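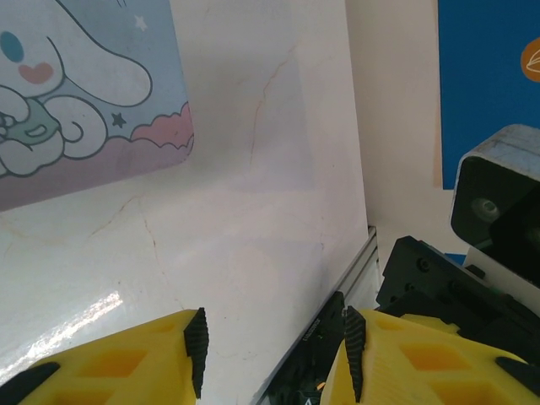
January 13, 2021

The robotics club at Sestham has entered its home-built arm in the Trernudora student contest, and its members say it will be ready. Their record suggests some caution. In November the club promised a working demonstration to parents and showed slides instead. There is more to look at now: two yellow fingers with ribbed black pads, reaching over a marbled surface where a mat with a cartoon puppy on it lies off in one corner. Whether those fingers can do what the contest asks is another question.

Teams must pick up 22 small items and put each one in its bin in four minutes, with no one touching the controls. The club's best practice score is 44 points out of a possible 200. Team captain Malsha Saha blames the software and says the grip itself is fine.

"We lose most of our points between seeing the thing and closing on it," she said. "That part we can fix."

Faculty adviser Cengiz Toprak was less sure. He said the students had rewritten the same piece of code more than once and that the score had barely moved.

The club has also been telling sponsors that the arm, named Inano, could someday sort returned items at the Thambiah library. The library said it had heard the idea but had not seen a test and had set aside no money for one.

Saha said the team would post its practice scores before the contest. None had been posted by press time.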